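Storage losses in table potatoes: speaker notes
Gorwood growers' meeting, September, afternoon session

Slide 1. Scope. Ware crop only, no seed. Two sites, Gorwood and Lindthorpe, both box stores with overhead ventilation. Data are from one season. State this early and repeat at the end.

Slide 2. Where weight goes. Three routes: evaporation through the skin, respiration, rot. Evaporation dominates in the first weeks, before the skin has set. Respiration is small at holding temperature but rises again once sprouting begins.

Slide 3. Skin and eyes. Lenticels open when soil is wet at lifting. Eyes are the first place to check for sprout activity. Pits and freckling alone do not justify rejecting a lot.
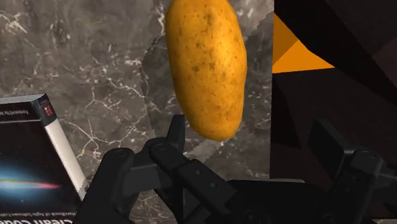
Slide 4. Curing. Gorwood cured warm and humid before pulling down. Lindthorpe pulled down directly. Sample size was 300 boxes per site. Boxes over the loss threshold at unloading: 171 at Gorwood, 189 at Lindthorpe. Do not oversell the gap. The sites also differed in soil and lifting date.

Slide 5. Holding temperature. Both stores held at 4 degrees C. Too cold for frying stock, where reducing sugars build up and the color goes dark. Acceptable for fresh market. Expect a question on reconditioning; answer is that recovery varies by variety and we did not test it.

Slide 6. Condensation. Most wet rot traced to the top boxes. Cause is warm air meeting cold tubers after doors are left open. Recommend short recirculation runs before any fresh air is let in. Kuvevus logger traces are on file, one per store. Mention the spikes, then move on.

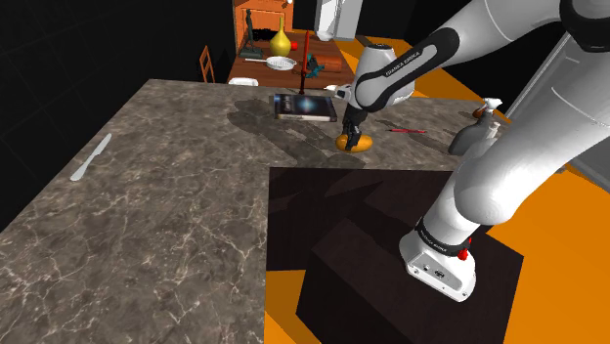 Hauksdóttir objected at the dry run that the top boxes were also the last ones filled, so they had the shortest cure, and that door discipline may be getting blame it has not earned. Fair point. Concede it if raised. Fill order was logged at Lindthorpe only.

Slide 7. Next season. Log fill order at both sites. Weigh marked boxes monthly. Split one store by curing treatment so soil drops out of the comparison.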